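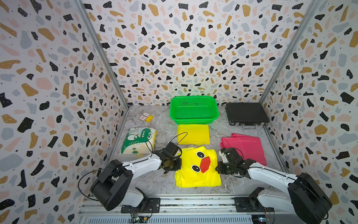 Station 3, before the yellow one is folded.

The Folding Room
Fiction by Effie Dunbar

November 25, 2022

14 shares | 2 comments

Search stories Go

When Soo-ah Do came to work for Bokley, the folding room had a long table and six women, and all of them talked. They talked about sons and knees and the price of cabbage. The clothes for small children came from the washing floor in carts, and the women folded them and sent them away again to the families who rented them.

Now there were booths. The Ackermann company had sold them to Bokley in January, and each booth had two white arms which worked over a floor like marble. The walls were covered with spots of black and pink and mustard color. Soo-ah thought they looked like the floor of her old school, put up standing.

Her work was to sit on a stool and watch Station 3. If the arms made a mistake, she pressed a button and wrote down the reason on a sheet. At the end of the day the sheet went upstairs to Mr. Clolum, and she did not know if he read it.

That morning the dinosaur was already lying on the left side, green and laughing with all his teeth. The plain yellow cloth was flat in front of the basket. The pink-red one had not been touched. Between the two grippers lay the duck.

She knew the duck. It had gone out to a family and come back many times, and each time the beak was a little more pale. Before the booths she had folded it herself, always so that the eyes were on top. It was not a rule. A mother who opens the package should see the eyes first, she thought, and nobody had ever told her to stop.

The arms came down on both sides of the cloth. They waited, as they did always, for the length of one breath. Then they took hold and folded the duck in half, with its face inside.

Soo-ah put her finger on the button.

She did not press it. The fold was straight. On the sheet there were boxes for "dropped," "torn," "caught" and "other." She looked at "other" for a while.

"What is it?" asked Punel from the next stool. He was twenty years old and had never seen the long table.

"It folded him with the eyes inside."

Punel leaned over to look. "Is that wrong?"

"No," she said. "It is 509 times the same. I would like it to be different."

He thought about this seriously, and she liked him for it. "You can write it," he said. "They change things if you write it. I wrote about the sleeves and they changed the sleeves."

"Sleeves are a real problem."

"Write it, though."

So she took the pencil and put a cross at "other." In the small space she wrote: Duck should look up. Then she felt ashamed and wanted to rub it out, but the pencil had no rubber on the end, only the metal ring where a rubber had been.

The arms had gone to the pink-red cloth. It was soft and would not lie well, and they tried one corner and let it go, and tried another. She remembered how Hanne at the long table used to curse this kind of cloth, loudly, in two languages. Soo-ah moved her own hands a little on her knees — left corner, right corner, pull.

"You are helping it," said Punel.

"I am keeping warm," she said.

The bell rang for lunch. The arms went on working. Punel got up and held the door for her, and she went back one time to the stool to turn the sheet over, with the writing down, so that it would not be read before the evening.

2 comments
Share this story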